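Pledel 리뷰관리 툴 한 달 써본 후기 (오픈마켓 셀러)

11월 행사 앞두고 급하게 결제함. 스토어 두 개 돌리는데 리뷰 알림이 따로따로 와서 놓치는 게 너무 많았음. Wosent 쓰다가 갈아탄 거라 비교 위주로 적습니다. 길게 쓸 시간 없어서 대충 씀.

일단 연동. 판매자 계정 두 개 연결하는데 15분. Wosent 때는 인증키 오류로 반나절 날렸었는데 이건 한번에 됐음. 기존 리뷰 3374건 다 불러옴. 날짜순 정렬은 되는데 상품별로 묶으면 옵션명이 잘려서 나옴. 옵션명 긴 분들은 좀 답답할듯.

별점 낮은 리뷰만 모아보는 화면, 이게 제일 좋음. 밀려있던 206건 여기서 다 답글 달았음. 답글 템플릿도 저장되고 고객 닉네임 자동으로 들어감. 근데 닉네임에 특수문자 있으면 깨져서 나감. 한 번 그대로 등록됐는데 고객님한테 좀 민망했음;; 등록 전에 미리보기 꼭 눌러보세요.

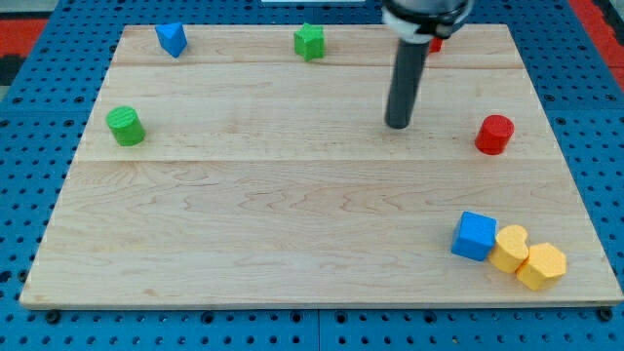 밝은색 원목 보드와 파란 타공판

키워드 분석은 기대 안 하는 게 나음. "배송 빠른데 포장이 별로"를 그냥 긍정으로 잡음. 포장 불만 따로 보려고 결제한건데 결국 엑셀로 내려받아서 직접 봤음. 내려받기는 빠름. 이 부분은 Wosent가 확실히 나았음.

악성 리뷰 신고 메뉴도 있긴 함. 누르면 마켓 신고 페이지로 넘어가는 게 다. 삭제 대행 같은 거 아니고요, 그런거 기대하고 사면 안 됨. 애초에 악플 지워준다고 광고하는 업체들은 거르시길. 잘못하면 셀러만 페널티 먹습니다.

요금은 기본형이 하루 답글 200건까지. 평소엔 남는데 행사 기간엔 오후 4시에 다 찼음. 추가 구매가 안되고 무조건 상위 요금제로 올려야 됨. 이건 진짜 별로. 문의 넣었더니 검토중이라는 답만 옴.

고객센터는 채팅만 됨. 오전엔 답 빠르고 저녁엔 다음날 옴. 앱은 아직 없어서 폰에서는 모바일 웹으로 봐야 되는데 로그인이 자꾸 풀림. 자동로그인 체크해도 마찬가지.

Tessier랑 고민하시는 분들 있던데 그건 무료체험만 해봐서 자세히는 모름. 화면은 Tessier가 깔끔했고 연동되는 마켓은 Pledel이 더 많았음. Isel은 안 써봄.

장점: 연동 쉬움, 낮은 별점 모아보기, 엑셀 빠름
단점: 키워드 분석, 답글 한도, 로그인 풀림

별 다섯개 중에 세개 반. 스토어 여러 개면 쓸만하고 하나면 그냥 판매자센터로 충분함. 다음달까지는 연장해놨고 한도 문제 바뀌면 수정하겟습니다.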